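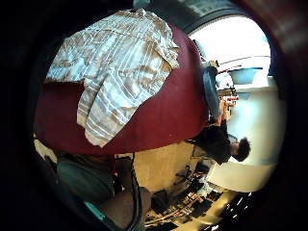
Wrist camera view, tool rolled to the side. Striped shirt on maroon fabric, second person in the background.

Pre-session inspection checklist: hand-held gripper comparison, soft goods
Site: Vellberg, fabric station
Units: Bendis two-finger (A), Jurari soft-tip (B)
Revision: June

Mark each line OK, FIX or N/A. A FIX in section 1 or 2 stops the session.

1. Work area

1.1 Floor clear of cables and boxes within one step of the operator. FIX
Comment: Small boxes and cables on the floor near a dark item that resembles a chair base. Move them to the wall side before the first run.

1.2 No strap or cable crossing the operator's path. FIX
Comment: Thin black cable or strap runs from under the maroon fabric across the floor. If it is the tool lead, take it overhead. If not, remove it.

1.3 Other people outside the reach of the tool. OK
Comment: Distance measured at the station before start. Anyone working at the counter is to be told when a run begins.

1.4 Daylight controlled. FIX
Comment: Window reads almost white in the wrist view. Blind to be lowered for both units, or neither. Mixed settings void the comparison.

2. Grippers

2.1 Finger faces free of cuts, burrs and loose pads. A: OK. B: FIX
Comment: B has a lifted pad corner that can snag knit fabric. Replace the pad, do not glue it.

2.2 Trigger returns fully after release, 10 cycles. A: OK. B: OK

2.3 Pinch guard fitted and tight. A: OK. B: OK
Comment: A guard screw took a quarter turn. Recheck after 3 sessions.

2.4 Battery case closed, no swelling, no heat at idle. A: OK. B: OK

3. Camera

3.1 Lens clean, mount does not move under thumb pressure. OK

3.2 Black circular border even on all sides. OK
Comment: Border is normal for this lens. The reddish-brown rim at the upper right is noted - compare with the next session and report if it grows.

3.3 Operator's hand does not hide the grasp point. OK
Comment: Blurred hand or forearm at the bottom of the view, clear of the shirt. Grip position is acceptable, though a longer handle on A would help.

3.4 Free storage for the full session. OK
Comment: 482 GB free.

4. Test items

4.1 Pins, tags and hard buttons checked. OK

4.2 Start state agreed and repeatable. FIX
Comment: Shirt is loosely folded with one strip trailing over the edge of the maroon fabric. The Kandasamy procedure calls for all cloth inside the edge at start. Refold to the card and repeat for each unit.

4.3 Same operator, same item order for A and B. OK

Result: hold. 4 lines in sections 1 and 2 are marked FIX. Line 4.2 does not stop the session but must be closed before any A/B scores are entered.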